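Folding thin tops with a patch pocket: hem first or shoulders first?
Laundry and Linens > Folding

povex_3
October 6, 2022
Item is a light turquoise top, thin fabric, one patch pocket. Starting state is a heap. I locate a hem, pinch it, then square the rest. Is the hem the right reference?

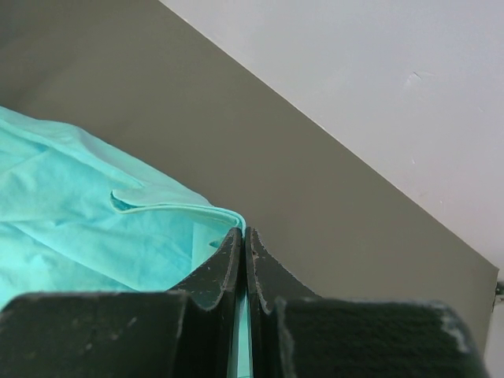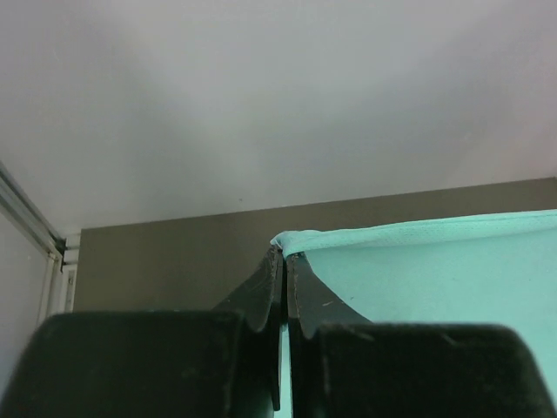
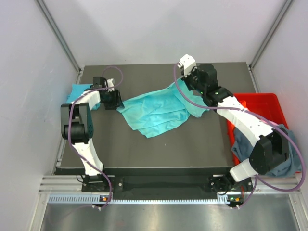
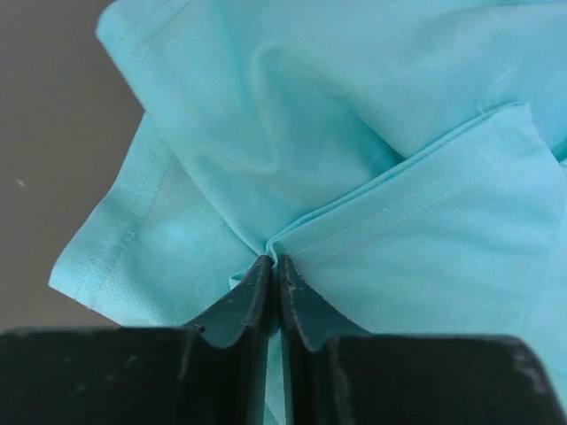 Turquoise top, unfolded. Pocket shows in the last one.

Truda
Hem is fine. It is a double layer, so it holds a line better than the body panel. Grip at the corner.

iyer_k
Disagree. Hems on thin tops stretch unevenly after washing. I switched to shoulder seams in June and the stacks sit flatter.

Truda
Shoulder seams are hard to find in a heap. The hem has a visible stitch line.

Emília Rusnák
Either works if the pocket ends up face down. Otherwise it leaves a ridge in the stack.

povex_3
Pocket down, noted. Two folds or three?

iyer_k
Two lengthwise, then in half. Still shoulders first.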